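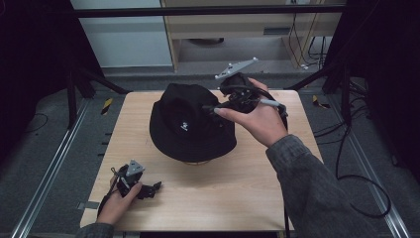 24/05/2023. Soft goods again, and we're finally onto hats. Target for the Asa set is 500 keeper episodes and I'd like to get the first chunk done before Vetov wants the bench back. I did the bucket hat with the right-hand gripper coming in high over the crown and the left one parked down near the front left corner of the table, logo facing me, hat sitting up on its round stand. Black hat plus black grippers is a bit of a pain, to be fair! The silver top plates stand out beautifully but the fingertips get lost against the fabric, so if the Podier labeller starts guessing at contact frames again, that's where I'd look first.

Notes from the session, in no real order:

Crown pinches feel nicer than brim pinches. The brim is so floppy that I kept fishing for it (you can hear me swearing on the audio, sorry), and I binned 5 episodes where I'd re-grabbed more than once. Kept the single re-grabs, they're useful.

I'm resetting the creases by hand every 10 episodes. Any more often and I lose the whole arvo to fluffing a hat.

Cable on the right gripper wants a bit more slack, it tugs at my wrist when I reach across. Had the same whinge in April and still haven't fixed it. Velcro's in the drawer under the printer.

Mwakyusa config is unchanged apart from the episode timeout, which I've bumped up a touch so slow placements don't get chopped. Please don't put it back!

Next up: same hat, logo turned away, then a lighter coloured one if anybody's got one at home they don't mind getting squashed.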